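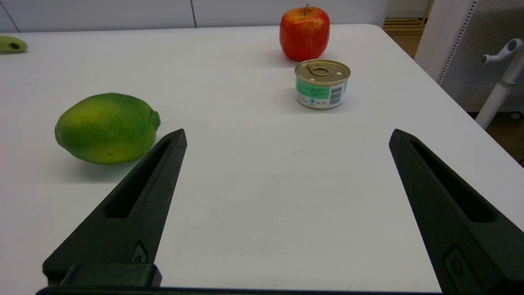
Jurnance Hand Citrus Press, Large

Item 104. In stock. Ships from our shop in Trenville.

I held out on selling a citrus press for years. Every one I tried either bent at the hinge or squirted me in the eye, and I wasn't going to put my name on something I'd already thrown in a drawer at home. Then a customer left a Jurnance on my counter in August and told me to keep it for a week. I kept it for the rest of the summer (sorry, Mathias) and then I called and ordered two cases.

So, what is it? It's a plain hinged hand press. Two cups, two handles, one pin. You put half a fruit in the bottom cup with the cut side facing down, toward the holes, and you squeeze. I know a lot of people put the fruit in the other way because it looks like it fits better that way. Try it cut side down once and you'll see a lot more juice in the glass and a lot less on your shirt.

The large one is the only size I carry. The small Jurnance is cute, but it's a key lime press, really, and the big grocery store limes don't sit down in it. The large cup takes any lime I've put in it, most lemons, and a small orange if you trim the ends. It won't do a grapefruit. Please don't try a grapefruit.

What it's made of

Cast aluminum, bare, no paint. I had a run of painted presses from another maker a while back and the yellow came off in chips, and I ended up giving everybody their money back. Bare aluminum goes dull and a little gray over time, especially if you leave juice on it, but there's nothing to flake off. The pin is stainless steel and it's pressed in at both ends, so there's no screw to work loose.

It weighs more than you'd expect. My sister picked one up in the shop and said "oh!" out loud. I like the weight myself – it does some of the work for you – but if your hands bother you, read the next part before you order.

If you have sore hands

The handles on the large press are long, 195 mm from the pin to the tip, and that makes a real difference to how hard you have to push. I've got a bad thumb on my right side and I can do a full batch of limeade without grumbling. Still, your hand has to open pretty wide at the start of each squeeze. If that's the part that hurts, I'd point you to the Vavel tabletop reamer instead. You just lean on it and twist. It's slower and you'll get more pulp, but it's kinder, and I sell it for less.

Getting more out of a dry lime

People write to me about this all the time, usually in winter, when the limes are hard as golf balls. Let them come up to room temperature first. Roll each one on the counter under your palm, pressing down pretty firmly, until it gives a bit. Then cut it across the middle, not end to end. I also snip a little nub off the end of each half so the skin folds easier. After the first squeeze, open the press, turn the half a quarter of the way around, and go again. You'll usually get another small dribble, and in a good week it's more than a dribble!

Pick limes that feel heavy and have smooth, thin skin. The bumpy ones are mostly peel. A bit of yellow on the skin is fine by me, those are often the juiciest in the bin.

Washing it

By hand, please, with warm water and regular dish soap, as soon as you're done. The dishwasher won't break it, but the detergent turns bare aluminum dark and chalky and then it rubs off on your towel. I've done it. Mine came back okay after some scrubbing with cream of tartar and water, but it never looked quite the same. If bits of pulp dry in the holes, let it soak for ten minutes and go at it with an old toothbrush.

Details

Size: large
Cup: 4 inches across at the rim
Handle length: 195 mm, pin to tip
Material: cast aluminum, stainless steel pin
Finish: bare
Dishwasher: no
Price: $38

Goes well with

The Ledesma glass juice jar, which has a wide enough mouth that you can press straight into it and a lid that doesn't leak in the fridge door. I also keep a little mesh strainer hanging by the sink for seeds. The holes in the press catch the big ones but the skinny lemon seeds get through now and then.

Shipping and returns

Orders placed before noon go out the same day, Monday through Friday. If you get it home and hate it, send it back within a month, used or not, just rinse it first. I'd rather hear what you didn't like than have it sit in your drawer. If the pin ever gets wobbly, write to me with your order number and I'll swap the whole press.

One stock note: the next case lands October 15, 2026. If the button up top says sold out before then, you can leave your email and I'll hold one for you. No deposit or anything, I just put a sticky note on the box with your name on it.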